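Week 6 notes: The night the left arm didn't stop
Intro to Robot Workcells, Eilidh Rankin

Okay, so these notes go with the October lecture, and they cover the fault I promised to talk about back in week one.
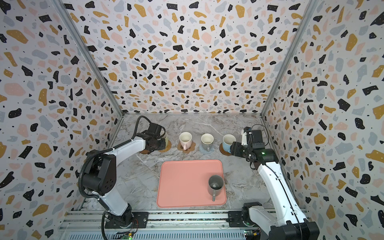

First, the setup, for anyone who missed last time. We have two arms on one rail, sharing one tabletop, and the job is a mug-sorting task we call Truvden. Pick up a mug by the side, carry it, set it down on a coaster or on the tray, back away, repeat. It sounds like nothing! But both arms can reach the middle of the table, and that shared space is where almost all of our trouble comes from.

The left arm is Miko and the right arm is Li. I know, I know, naming them is silly, but try reading a log file with "arm 0" and "arm 1" in it at nine at night and you'll come around.

What happened

We were on run 63 of a long unattended batch. Miko was closing on a ceramic mug when the grip force reading froze. It didn't drop to zero, which we would have caught right away. It just kept reporting the last good value, 1249 in raw sensor units, over and over. Our controller was waiting for the number to pass a threshold before it called the grasp done, the number never moved, so it kept asking for a little more squeeze. And a little more.

The mug cracked down one side. Then the fingers slipped, the wrist jerked toward the middle of the table, and Li was already on its way in. They bumped at the elbow. Li's collision check tripped and it stopped the way it should. Miko did not stop, because (this is the part I want you to underline) Miko's check was using the same frozen sensor stream as the grip.

I hit the e-stop. No one was hurt. We lost one mug and a wrist cover, and I lost a good night's sleep.

Reading the log

Pull up the file from the course page and go to line 1941. That's the first repeated force value. Look at the time stamps next to it. They keep ticking along nicely, and that's what fooled me for most of a morning. The stamps were being put on by the computer when it read the buffer, so old data looked brand new. If the stamp had come from the sensor itself we would have seen it go stale in one glance.

Now scroll down to where the grip command starts climbing. Notice how smooth it is. There's no spike, so our spike alarm had nothing to say. I had been pretty proud of that spike alarm, too.

So what was the cause?

People always want to blame the cable, and yes, there was a bad connector at Miko's wrist. We reseated it and later swapped it. But connectors go bad. They bend with every move and they wear out, and you should plan on it. The connector started the trouble, and three choices of mine let it keep going:

The controller had no upper limit on how long a squeeze could last.
The time stamps were added on the wrong side of the buffer.
Two safety checks depended on one signal.

The last one bugs me the most. On my diagram they were two separate boxes. I had drawn one arrow going to both of them and never gave it a second look.

What we changed

Every grasp now has a timeout of 1000 milliseconds, and if it isn't done by then the arm holds position and asks for help. Force readings carry a counter from the sensor, and if the counter stands still, both arms stop. Both, even if only one has the problem. The collision check runs off motor current now, so it doesn't care what the force sensor thinks. We also wrote a small watchdog tool, Resside, that sits outside the main program and can cut motion by itself. You'll be using it in lab, so please read its setup page before you come in.

One more change, and it's dull: hands stay outside the cell until the motion light is off and you've said "clear" out loud and heard it back. I had gotten sloppy about that one.

For next time

Find the place in the log where you think a person watching would first have noticed something wrong. Write down the line number and a couple of sentences on why. Then sketch the signal paths for one arm and circle anything that feeds more than one check. Messy pencil drawings are fine, mine are worse.

If your log viewer chokes on the file, try turning off line wrap.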